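Trarden finger kit, 4 months in

Bought the Trarden kit to replace the stock fingers on our bench arm. 2 fingers, bag of screws, no manual worth the name. Setup took one evening, mostly hunting for the right hex key. Get the Onthorpe driver set, skip the one in the box.

Fit is good. Cable clearance is not. Tie the cable back before you home the arm or you'll be ordering anohter.

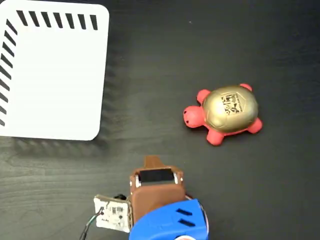
Turtle, board and gripper on the dark tabletop.

Maintenance – check finger screws weekly, wipe the pads, rehome. I'm at 2685 cycles and one screw backed out at 983. Threadlock fixed it. Round stuff is the real test of alignment, flat stuff lets you get away with anything. If the fingers are a hair off, a ball squirts out sideways every time.
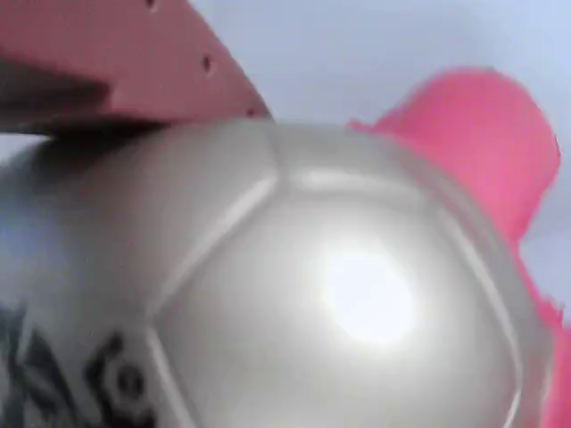
Majumder writes that threadlock is overkill on plastic and a nylon washer does the same job, plus you can still get the finger off later. Also says to redo the zero after every screw change, even a small one.

Fair. Trying washers next. The zero thing I was skipping, my bad. Did it properly in March and the grip offset I'd been fudging in software went away.

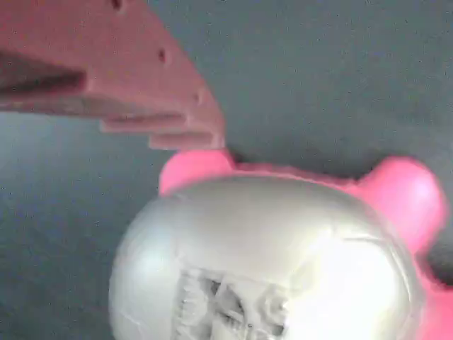

Wear so far is fine, no cracks by the screw holes. Spare fingers ship slow tho – order them with the kit. Ridberg's set is cheaper but needs an adapter plate and I dont want more bolts to check.

4 out of 5. Loses one for the manual.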